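Paper cup storage at the beverage station: mouth down or on their sides?
Pridance Facilities Forum > Shared Rooms and Supplies

Posted by L_Stanciu, 26 April 2022

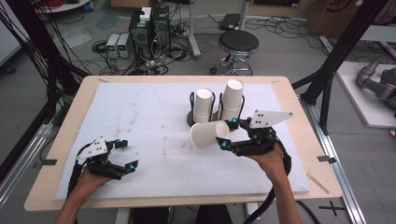 The supplies group has been asked to settle one procedure for paper cups in the shared rooms of the Bavley building. At present the second floor keeps its cups mouth down in a wire-arm holder, in two stacks, while the fourth floor leaves them in the opened sleeve in a drawer. I would prefer the holder on both floors. Cups should be returned to a stack with the mouth facing downward, and any cup that has been lying on its side on a work surface should not go back. Comments are requested before the next order is placed with Opoku.

Lăcrămioara Stanciu
Shared Rooms

Reply from ovoicu

I support the holder but not the rule on discarding. Our floor used 900 cups in February, and a fair share of those were thrown out clean. A cup that has tipped over on a clean surface may reasonably be put back. Please also consider the white foam sheets. They stain, and the marks do not come out with the ordinary spray.

Ovidiu Voicu

Reply from bavley_4th

The fourth floor does not wish to give up the drawer. The sleeve keeps dust off and takes no table space. If a holder is required, kindly specify where it is to stand. Ours was placed at the front edge last year and was knocked over repeatedly.

Reply from L_Stanciu

Far side of the table, near the middle, so that the front remains clear for work. I will add this to the draft.

On Mr. Voicu's point, I must disagree. A person picking up a cup has no means of knowing what the surface was last used for. The brown marks on the foam are a good argument for caution.

Reply from tmr_supplies

For the record, the current order is 467 cups short of the last one, so the matter of waste is relevant. Has anyone considered uneven stacks? Staff draw from whichever is taller and the lower cups in the other stack stay there for weeks.

Reply from ovoicu

We finish one stack before starting the other. It requires a small label and some patience.

I would accept the discard rule for cups used for drinks if cups used for sorting or holding small parts may be kept in a separate sleeve, marked accordingly. Atar sells plain sleeves in packs of 200.

Reply from L_Stanciu

That is acceptable. The separate sleeve should not be stored in Room 104, where the drinking cups are kept. Replacement of the foam sheets will be raised under a different thread.

Reply from bavley_4th

The fourth floor maintains its objection regarding the drawer.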